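“你是哪里人”:Prerkodari镇Tạ家口述谱系项目结题报告

执笔:Phúc Lò
访谈与录音:Phúc Lò、Khải Mai

一、题目是怎么变小的

开题时我们的题目叫“Prerkodari地区移民群体的祖源记忆与地方认同”。指导老师看完,在“地区”两个字下面画了一道线,在“群体”下面画了一道线,在“认同”下面画了两道,然后问我们打算用几年时间。我们说一个学期。她把纸还给了我们。

第二稿改成“Prerkodari镇三个家族的祖源叙述”。第三稿只剩下一个家族,也就是Tạ家。现在的标题里连“祖源”都拿掉了,只留下镇上老人见面时最爱问的那句话。这句话问的是籍贯,但回答的人很少只报一个地名。有人报河,有人报山坳,有人报曾祖母的娘家,还有一位老人想了很久,报了一口井。整份报告基本上是在追究这口井。

需要交代一下执笔人的立场。我在镇上长大,小时候管半条街的人叫舅舅,其中真正是舅舅的有几位,我到做这个项目时才搞清楚。Khải Mai是外地人,来之前对镇上一无所知,结果受访者更愿意跟他讲话,理由是他什么都不懂,讲起来比较有成就感。对着我,老人们常常说一句“这个你知道的”,就跳过去了。我通常不知道。

二、材料与方法

我们一共访谈了12位Tạ家成员,最年长的一位是族里公认的“记事的人”,最年轻的一位还在念高中,她同意受访的条件是不用念全名。录音整理后切分为48个片段,每个片段对应一个人名、一个地名或者一件事。切分标准在第二次讨论时定下来,第三次讨论时推翻,最后又用回第二次的版本,所以附录里的编号有一段不连续,请读者见谅。

转写先用Stadero做初稿,再由人工逐句校对。Stadero处理普通话很利落,遇到Tạ家人在三种话之间来回换的时候就显得过于自信。它把一位高祖的名字稳定地写成“大概”,于是初稿里出现了“大概娶了上游的女人”“大概葬在东坡”这样的句子。我们读了两天,还以为受访者格外谨慎。

谱系图用Zuveo绘制。免费账户的图上能放的人有限,而Tạ家人口兴旺,我们只好把图拆成几张,过继和改嫁的连线从一张图的右下角出去,再从另一张图的左上角进来。族里有位婶婶看过之后说,跟她记得的差不多乱。

项目经费600元,大部分花在路费和水果上。水果一项没有发票,系里的报销表上也没有“上门不能空手”这一栏,我们填在“耗材”里了。从某种意义上说也算准确。
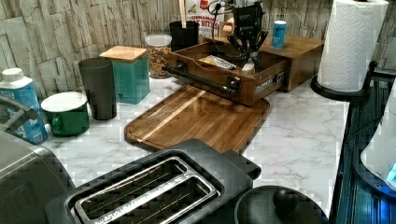
厨房台面,前面是烤面包机,后面是木砧板

访谈采用半结构式提纲,提纲共一页。实际情况是,提纲通常在第一个问题之后就派不上用场。我们问“您祖父叫什么名字”,对方回答的是祖父那头牛叫什么名字,以及那头牛的品行。起初Khải Mai会礼貌地把话题拉回来,后来我们发现牛的部分往往比人的部分可靠:几位互不来往的亲戚对祖父的生年各执一词,对牛的毛色却完全一致。因此,片段编码里增设了“牲畜”一类。这是开题时没有预料到的。

三、井

“记事的人”在第一次访谈时说,Tạ家是从井边来的。我们问是哪里的井,他说,就是那口井。我们又问在哪个方向,他指了指电视机。

按照他的说法,最早的一代人住在上游一处山坳里,村子中间有一口井,同喝一口井水的就算一家。后来人搬下来了,井搬不动,就把“井”留在了称呼里。镇上Tạ家的长房至今自称“井上”,二房叫“井下”,再往后过继来的一支叫“提水的”。最后这个叫法听上去不太客气,但那一支的人自己也用,还觉得比前两支勤快。

其余受访者对井的说法各不相同。整理下来有这样几种。

长房的说法最完整:井在上游,井水甜,祖先离开时装走了一罐,埋在镇上老屋的门槛下面。罐子有没有人见过,长房的回答是不需要见过。

二房承认有井,不承认甜。二房一位伯父说那井水发涩,不涩的话何必搬家。他认为“甜”是长房后来加上去的,时间大致在长房盖新屋以后。长房得知后请我们在报告里注明,二房从来没有管过井。现注明如下:二房从来没有管过井(长房语)。

“提水的”一支不谈水质,谈路。他们能说出从村子到井边要经过哪几棵树、哪一段下坡容易滑倒,谁家的女儿在那里摔过。对于一个按辈分排在末尾、理论上最晚进入家族的支系来说,他们的地理知识详细得有些可疑。我们倾向于认为,这一支的媳妇多半来自上游,路是从母亲那边传下来的。谱系图上没有她们的名字,只写着“妻,上游人”。

这是本项目里我最在意的一处发现,下面单列一节。

四、“上游人”

Tạ家有一本抄本谱系,蓝布封面,由长房保管。我们获准翻阅,不获准拍照,可以手抄,但抄错了要当面改正。Khải Mai的字比较难认,当面改正花了一个下午。

抄本里男性成员有名、有字、有葬地,女性配偶多数只记来处。“上游人”出现得最多,其次是“对岸人”,有一位记作“远处人”,远到什么程度没有说。可是一旦离开抄本,到厨房里、到院子里去问,上游人就都有了名字。她们会唱的歌、腌菜放多少盐、跟婆婆吵过哪几次架,后辈讲起来毫不费力。有一位曾祖母据说一生中只承认过一次自己错了,家里人记得那天是赶集的日子。

我们把这些名字同抄本里的空白逐一对照,补回了一部分。补的时候有一个技术上的麻烦:女性长辈的名字往往附在称呼后面,称呼又随讲话人的辈分变化,同一个人在不同的录音里可能是“阿婆”“三婶”“那边的外婆”和“她”。其中“她”最难处理。几位受访者说到“她”的时候会压低声音,并默认我们知道是谁。

对照完成后,我们问长房能不能把补回的名字写进抄本。长房商量之后答复,抄本是抄来的,上面没有的不能加,但可以夹一张纸。于是现在抄本里夹着一张纸。纸由“记事的人”的小女儿誊写,她的字很漂亮。夹在哪一页,又商量了一次。

这张纸能不能算项目成果,我们在小组里有分歧。Khải Mai认为算,并且建议放在摘要里。我觉得把别人家的纸写进自己的摘要有点难为情。折中办法是写在这里。

五、禁忌与不便

访谈中遇到过几类不方便问的事情,列出来供后面的同学参考。

故去不久的人的名字,天黑以后不能直呼。我们有一次约在傍晚六点,谈着谈着天黑了,受访者开始改用手势。录音里这一段有很长的沉默,Stadero把它标成了“音乐”。

第一次登门不能问坟。第二次可以问,不过对方可能会提出带你去,而去坟地的路需要爬坡。请穿合适的鞋。

分家的事可以问,答案会很长,而且一定会牵涉到一块地。不要在听过一方的讲述之后,在另一方面前流露出知情的样子。我流露过,后来提着水果又去了一趟。

受访者要求删掉的内容,我们都删了。删掉的部分恰好是最精彩的部分,这一点恐怕每份口述报告都如此,读者只能相信我们。
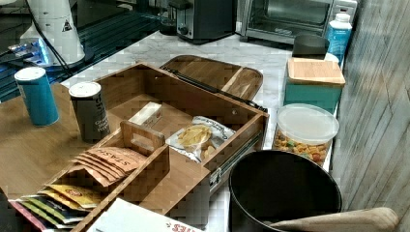
民族与文化研究系 · 本科生口述史小组

六、讨论

回到“你是哪里人”。项目开始前,我们假定这句话有一个标准答案,口述材料会围绕它产生偏差,我们负责测量偏差。材料收上来以后,这个假定就站不太住了。Tạ家人回答这个问题,要看谁在问。对镇外的人,他们报镇名;对镇上别姓的人,报“井上”或“井下”;对自家人,干脆不报,反问一句你吃了没有。高中生的答案最短,她说她是五楼的。

文献中常把这类情况称为情境性的身份表述。这个词我们在中期报告里用了很多次,多到老师在页边写了一句“请举例”。现在例子有了,词反而用得少了。

关于那口井是否真的存在,我们也做过一次不太成功的核实。十一月里,我和Khải Mai跟着“提水的”一支的一位表叔往上游走,按录音里的描述找那几棵树。树找到了一棵,表叔说是这棵,过一会儿又说这棵太年轻。下坡倒是很滑,我可以作证。山坳里有一处石头围起来的洼地,里面长满蕨类。表叔站了一会儿,说就是它。回来以后长房看了我们画的草图,说方向反了。二房说,看这个样子水一定是涩的。

我们没有结论。草图收在附录里,方向按表叔的说法画,旁边注了长房的意见。

七、不足

样本偏老,也偏爱说话。沉默寡言的人在口述史里天然吃亏,我们登门拜访过一位,他听完来意,给我们倒了茶,送我们出门。这一次没有计入访谈数。

执笔人与受访家族是邻居,有些判断难免受影响。比如我始终觉得井水是甜的,而长房的儿媳从小给我糖吃。

翻译方面,有几个词至今没有找到合适的对应。其中一个词指“离开某地之后仍然被那个地方算进去的人”,我们先后译作“外出者”“旧人”和“算上的人”,三个都不好。正文里一律保留原音,读起来有点磕绊,请慢一点读。

时间安排也有问题。转写原计划两周完成,实际用了5周,其中一周花在弄清楚“大概”是谁。

八、材料去向

录音和转写稿各留一份给Tạ家,由“记事的人”的小女儿保管。长房希望他们那份里不要有二房的录音,二房也提出了同样的希望,方向相反。目前的办法是分装成两个文件夹,“提水的”一支两份都有,他们没有提任何要求。

谱系图的大幅打印稿原本要挂在系里走廊,后来发现拼接的时候有一张贴倒了,一位叔公因此成了自己侄子的儿子。更正版已经重新打印。贴倒的那张,叔公本人要走了。

附录一:片段编号对照表
附录二:访谈提纲(使用情况见第二节)
附录三:上游草图,含长房意见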